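Notebook, Rira path runs. September, started writing 4:10 pm

Rira drifted off the path again and this time we have the whole thing logged! I am way too happy about a failure, but we've been chasing this one since the steering rewrite and it never once happened with full logging turned on. Writing it down now while I still remember the order of things.

Short version. Route is the Fustemine loop, same as before, planner build 122, stock tires, fresh battery. Straight part fine. Into the right-hand bend the rover held its heading too long, put the left wheels in the grass, and Necati Ertürk hit the remote stop. Rira halted with the nose pointing down the verge. No damage. Speed cap was on. Necati had his thumb on the button the whole lap, as agreed after last time, and I want that kept as a rule for every run on this loop until the bug is closed.

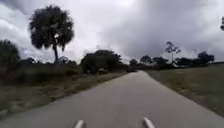
The straight is where I'd been looking for trouble, and I now think I was looking in the wrong spot. Everything in the log is calm there: steering command flat, path confidence high, edge finder happy with both sides. Makes sense when you look at how it runs, no paint on the pavement but grass all the way along on both sides and the two edges closing in toward the horizon. The segmenter loves that. I did wonder if the heavy clouds and flat light would hurt it, and nope, confidence sat where it does on a sunny day. So I'm crossing "low light" off the whiteboard unless somebody objects.

Now the bend. The raw path mask starts curving right when it should. I stepped through it twice to be sure. The smoothed centerline doesn't follow. It keeps pointing straight for 800 ms after the mask has clearly turned, and then it snaps over all at once, and by then the left wheels are out. The perception side is doing its job and the delay comes in afterward, in the Lehner filter or whatever is feeding it.

My guess: stale timestamps. The filter throws away any mask it thinks is older than the last pose update, and if the clock on the Trandine board is off from the main computer, good masks get dropped as old. On a straight you would never notice, the old centerline is still right. In a curve you go swimming.

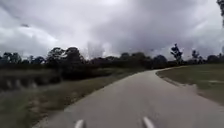

Which brings me to the safety part. The watchdog should have caught this and it didn't. It only checks that a centerline message is arriving, and messages were arriving the whole time, with the same old contents. That has to change before the next run, bug or no bug. There's water past the left verge out there and the ground slopes away from the pavement. I don't want our only protection to be Necati's thumb, good as it is.

What I changed this afternoon:
- watchdog now looks at the age of the mask behind the centerline, and stops the rover if it's too old
- filter writes a line to the log every time it drops a mask, with both clock readings
- rover comes to a stop if mask and centerline disagree for 5 updates in a row

Bench replay of the bad lap with the new watchdog: it stops before the wheels leave the pavement. Very nice to see! Replay is replay though, the clocks don't drift in a replay the way they do outside, so I'm not calling that a test.

Still open. Clock offset not measured yet, need the long cable and I couldn't find it. Stop distance on damp pavement, we only have dry numbers. Also want to run the loop in the other direction so the bend becomes a left, to see if it goes wide the other way by the same amount. If it does, that's timing. If it doesn't, I have to go back and stare at the steering trim.

Necati, if you read this before I see you: please don't reflash the Trandine board. I want the offset as it is now.

5:35 pm, found the cable, it was in the charger bin. First offset reading looks big. More tomorrow.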